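Ticket 63: Serkham café, cup handling
Site: Serkham
Raised by: Siobhán Mac Suibhne
Assigned to: Lorcan Costello
Status: open, waiting on site

Siobhán, July
Arm stops over the cup and waits for someone to press resume. It did this 4 times before lunch. I had moved Corken's old clearing shift onto the till, so now whoever is serving has to walk back and forth.

Lorcan, 10:40
Ran the pick in the simulator with a plain cup near the table corner. No stop on my side. Please send the grip height from the settings page. 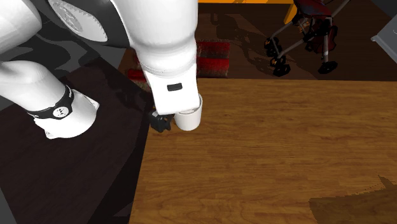 Siobhán, 14:15
Grip height is 2 mm lower than on the sheet you gave us. The late shift say they didn't change it. They also want to know who is meant to answer the alarm now that clearing isn't on the rota.

Lorcan, 15:05
Put it back to the sheet value and restart. The rota is one for Mac Mathúna, I've copied him in. Leave 2 people able to press resume until he replies.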